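From: Sumathi Alva
To: Kunddale Walkers list
Subject: Re: [kunddale-walkers] Saturday route and the Isturcombe bus

On Tuesday night Vsevolod Zinchenko wrote:

> Has anyone heard whether the 295 is still stopping at Isturcombe
> church? The board at the depot says it ends at Salian now. If so
> we lose the north start and I don't see how we do the ridge and
> get back before dark. Also, is the lower footbridge open? I was
> told two different things.
>
> Vsevolod

Vsevolod, I called the bus office this morning. The 295 does end at Salian from now until the end of January. The 301 has taken over the church stop, but it only runs every two hours and it leaves from the other side of the depot, by the ticket machines. The one we want goes at 8:10. The next is 10:10 and that is too late for the ridge. 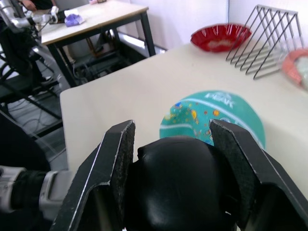 The fare is the same and the day pass is good on both. Drivers on the 301 don't give change, so bring a card or the right coins.

On the footbridge: the lower one is closed. Nanami Kudo walked down there on Sunday and there is a fence across both ends. The upper bridge is fine. That adds a little under a mile and puts the climb at the start of the day, which some of you will like and some won't.

So the route I'd suggest is this. Off the bus at the church, up the lane past the pump house, over the upper bridge, then the usual path to the ridge. Lunch at the wall. Down by the Drandier side and into Salian for the 295 back. It comes to nine miles and 1,000 feet of climbing, nearly all of it before eleven. 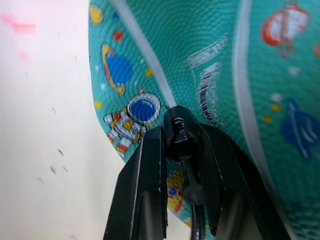
The Drandier side was muddy last time and I doubt it has improved. The second stile is missing its step, so you have to go over it sideways or use the gate 50 yards to the left. Please shut the gate. There are sheep in that field again and the farmer has been good to us.

Padmavathi Kaimal asked about dogs. Yes on the lane and the ridge, on a leash through the fields. The 301 takes them if there's room.

The bus has seats for 24, and other people use it too. If you are planning to come, reply to me and not to the whole list by Thursday night. If it looks like more than a dozen of us, Mateja Radonjić has offered to take four in her car and park at Salian, where the walk finishes. She'd meet the rest of us at the lunch wall by walking the Drandier side up and back down again.

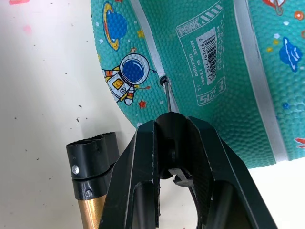 Kunddale Walkers, Saturday Group

A few leftovers from the last meeting. The map case that was left on the bus is at my house. It's the green one with a broken snap. The spare headlamps are with Nanami, and two of them need batteries. We still have no one to lead the February walk. It doesn't have to be long. Last year's was four miles and a bowl of soup.

I have not changed the web page yet, so ignore the start time on there. It still says 9:00 at the church.
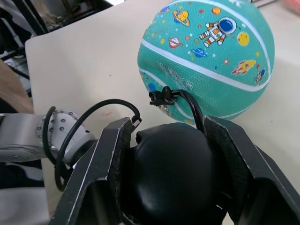 If the forecast turns bad I'll send a message by six on Saturday morning. High wind is the only thing I'd call it off for. In plain rain we'd go as far as the upper bridge, decide there, and come back by the lane if people have had enough. The noon 301 from the church would get us home from that.

Sumathi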